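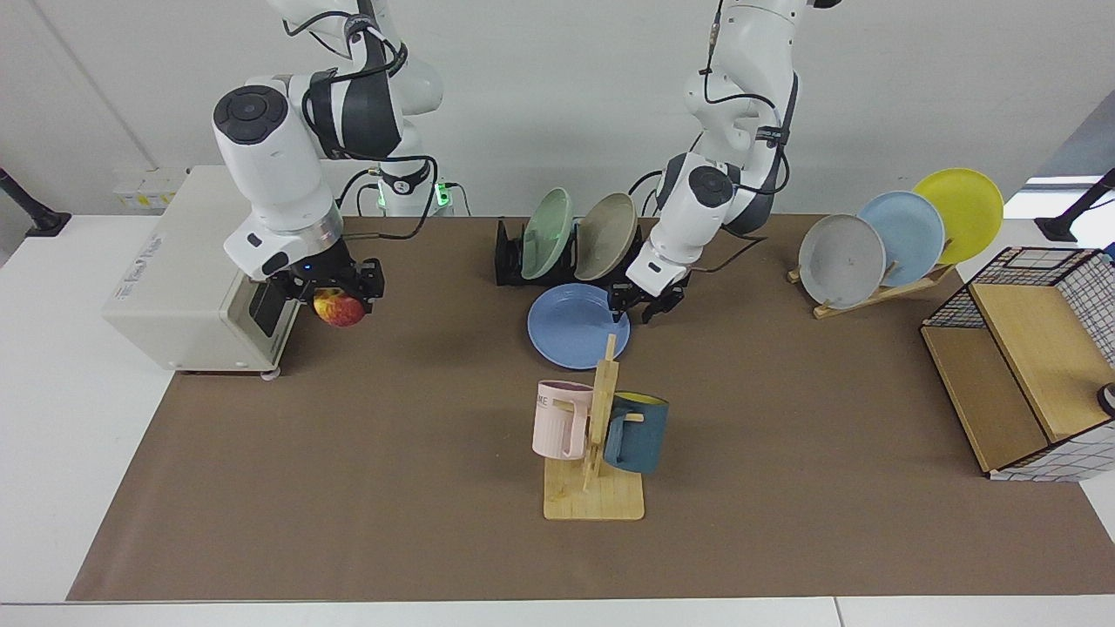 *Fig. 2. The kitchen table set-up on the Perus bench, right arm holding the apple, left arm at the blue plate.*

## Section 4: Laying out the kitchen table and recording your first runs

Right, you've got both arms bolted down and they've passed the wake-up checks in Section 3, so now comes the bit I enjoy most, which is putting the crockery out. This section covers the table we used for the Mastero two-arm tests. If you want your numbers to sit next to ours, please follow it as closely as you can bear to. If you're only having a play, skip to 4.3 and come back when something gets knocked over.

One thing before you start. Left and right in this guide always mean the robot's left and right. With the camera facing the arms, the right arm shows up on the left of your screen. I still get this wrong on a Sunday evening, and I wrote the labels.

### 4.1 Setting out the table

1. Lay the brown mat on the table and leave a strip of bare tabletop showing along the front. Smooth it down well, as a ripple under a plate will throw the height off.
2. Put the oven box on the right arm's side, part on the bare table and part on the mat. Mark where its feet go with a soft pencil.
3. Stand the black dish rack towards the back of the mat and put the sage-green and taupe plates in it, upright.
4. Lay the blue plate flat in front of the rack.
5. Put the mug tree in the middle at the front, with one mug on each side. Hook the handles right over the pegs!
6. Set the wooden plate holder on the left arm's side and load it with the grey plate, then the light blue, then the yellow at the back.
7. Put the mesh and board cabinet at the far edge of the mat, past the plate holder.
8. Check that the lamp stands are clear of both arms at full reach. Move each arm by hand to do this, with the motors off.

> **Note:** The two blue plates look far more alike to the model than they do to you. The flat one is called `plate_flat` in the task file and the one in the holder is `plate_mid`. If you swap in your own crockery, keep the names and change only the colours.

> **Caution:** The cables run along the outside of the arms and they need slack at every joint. Bend each elbow as far as it will go and look for any loop that pulls tight. Fix that before you power up, please, and not halfway through a run.

### 4.2 Setting the grippers

The stock finger setting is fine for plate rims and hopeless for fruit, so we keep two settings and let the task file choose between them.

1. Open the Idwood panel and pick **Grip**, then **Right**.
2. Set the soft limit to 114 for the apple. These are the panel's own units, so don't go hunting for newtons.
3. Pick **Left** and set the limit to 126 for plates.
4. Close each gripper on its object by hand control, lift a little, and wait.
5. If the object slides, go up one step and try again. If the fingers mark the apple, go down one.
6. Save, and write the values in the run log. I know the panel keeps them too. Write them down anyway.

### 4.3 Recording runs

What we wanted to find out was fairly simple: does a policy trained on both arms working at once do any better than one trained on each arm in turn? For that you need two sets of runs made on the same table, and the only thing allowed to change between them is who moves when.

1. Choose **Turns** or **Together** at the top of the Long recorder. Check it twice (I lost a whole afternoon in December to the wrong one).
2. Bring both arms to the ready pose, and wait for the ready tone.
3. Start recording, then guide the arms through the task.
4. Stop once both arms are back at ready. Leave the return trip in, as the training script looks for it.
5. Mark the run as good, poor or failed. Keep the failed ones in their own folder.
6. Reset the table to your pencil marks and go again.

We recorded 600 runs for each set. You'll see the shape of the result with fewer, but our smaller batches jumped about so much that I wouldn't quote a figure from them.

### 4.4 What we got, and what to watch for

The **Together** policy finished sooner on the apple and plate task, mainly by getting the left arm down near the plate while the right was still busy at the oven. Accuracy at the plate was much the same for both. Mugs were a different story: the **Together** policy bumped the mug tree more often, and we haven't got to the bottom of why. My guess is that the tree sits too close to the path both arms like to take, but a guess is all it is.

If your own runs come out the other way round, look at these first:

- the mat has crept forward since you marked it
- the grip limits went back to stock after an update
- both sets were saved under the same mode name

> **Caution:** Keep your hands off the mat while either arm is in policy mode, even to rescue a mug. Hit stop first, then reach in.

Once you've got a clean set in each mode, carry on to Section 5 for training.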